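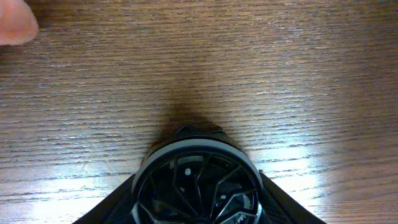
Hiring the Flanagan Room: Frequently Asked Questions

Who may hire the room?
The Flanagan Room at Clodier House is open to residents of Stokach, local societies and registered charities. Commercial hirers are accepted outside term time only.

How many people does it hold?
The floor area is 1,160 square feet. The limit is 60 seated at tables or 80 in rows, including children and staff.

How much does it cost?
A half-day session costs £2 per person, subject to the minimum charge shown on the booking form. A refundable deposit of £400 is payable for private functions.

May food be served?
Yes. Cold food may be brought in by the hirer. Hot food must be supplied by a caterer holding current registration with the local authority. Hirers wishing to sell alcohol must apply for a temporary event notice.

How should the wooden tables be treated?
Mats must be placed under hot dishes. Tape, pins and spray polish are not permitted. Spills should be wiped up promptly with a soft cloth.

What time must the room be vacated?
Music must stop at 10.30 pm and the building must be clear by 11 pm. Clearing up is included in the hire period.

What if I need to cancel?
Cancellations must be made in writing. Bookings cancelled over two weeks before the hire date are refunded in full. Later cancellations are charged at half the hire fee.

Is there parking?
Hirers may use the Flisinar Lane car park, which closes for resurfacing throughout May. Two accessible bays beside the main entrance remain available during the works.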